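About Bistmont

Small blocks, good boards, somewhere to put them.
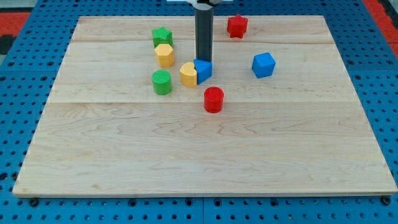 We make and sell play blocks and the boards they get played on. That's more or less the whole business. Started in February in a unit behind a tile shop, two benches and a kettle, moved once, still got the kettle.

What we do

Shapes, mostly. Stars, cylinders, hexagons, triangular prisms, half cylinders. Plain colours, no faces, no letters. Small enough for a small hand, big enough to find again under a sofa. Every shape is sold on its own as well as in sets, so if the star goes missing you buy a star and not a whole new box. People ask us about this more than anything. Yes, single blocks. Yes, even one.

The usual set is called Briluva and comes with 8 blocks. Nurseries tend to want the big tub, which is 52, and then ring up a month later asking for more cylinders. We now keep extra cylinders.

The boards

Came second. We'd been selling blocks for a while and kept hearing the same thing from parents, that the tower falls down because the carpet's too soft. So, a board. Flat, pale wood, front edge smoothed off, light enough to carry from the kitchen to the bedroom and back. Pale because colours are easy to see on it. A child looking for the yellow one can find the yellow one.

No two have the same grain. If yours looks wavier than your neighbour's, that's the tree and we can't swap it for that reason, sorry. We will swap it if it rocks. Put it on a table you trust, press each corner, and if it tips send it back, we pay the postage.

Wipe with a damp cloth. Don't soak it. Don't put it in the dishwasher (we have had two of those).

How people use them

Sorting by colour. Sorting by shape, which is harder than it sounds when you're three and both the cylinder and the half cylinder are round on top, sort of. Lining up. Knocking down. One school does a tidying game where half the board has to stay clear and everything goes at the back, and they tell us it's the only bit of the day when the room goes quiet. We stole that and put it on the leaflet.

Older children draw round the blocks. Hexagons are the favourite, then they try to make them fit together, and they do, and then that's the afternoon gone.

Matsuda and Hellex

Matsuda is our other range. Same shapes, chunkier, meant for groups and waiting rooms. Hellex is the storage, a low tray with a lid that sits under the board. Lid has been a nuisance. The first batch of 200 was too tight and grown men couldn't get it off, so we sanded the lot by hand over a weekend and it's been fine ever since. If you have one of the tight ones please write, we'll send a new lid, no reciept needed.

Schools and nurseries

Some 50 schools and nurseries order from us now. You can pay on invoice, thirty days. Tell us how many children per table and we'll say how many blocks, it's usually less than you think. Mixed boxes are fine, just put the shapes and colours in the notes. If you want only red ones we'll do only red ones.

We lend boards for a fortnight before you buy. Send them back in whatever state, we expect a bit of jam.

Visiting

You can come and look but let us know first, the door sticks and we don't always hear the bell. There's a table with blocks out for children. Parking is round the back, mind the step.

Orders go out most mornings. Late ones go the next day. If soemthing's missing from your box, say which shape and which colour and it'll be in the post.

Page last updated 2024-09-13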